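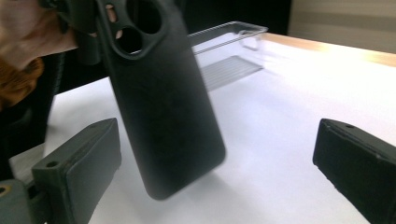

Product Design 300, Skollemville
Week 7 handout: The Phone Case as a Design Problem

A case has one job, protecting the phone, and then a dozen other people's jobs get added to it. Marketing wants it thin. Shipping wants it flat. The customer wants to drop it on concrete and feel nothing.

Terms for Thursday: lip, corner radius, draft, cutout. "Hole" is also acceptable, but you will lose the respect of your lab partner.

Clear or opaque? Clear shows off the phone you paid for, along with all the lint you didn't. Opaque hides both.
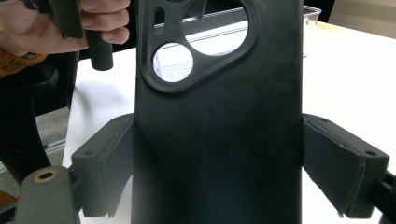 Cutouts are where most student drafts go wrong. You need an opening for each thing that looks out, and enough material between openings that the part survives the mold. Note the thick molded rim standing up from the flat back, and the two round holes of different sizes inside it. Matte black, meanwhile, keeps a record of every speck and scuff.

Reading: Wan, the chapter on edges. Sketches due at the start of lab, 60 minutes, bring calipers.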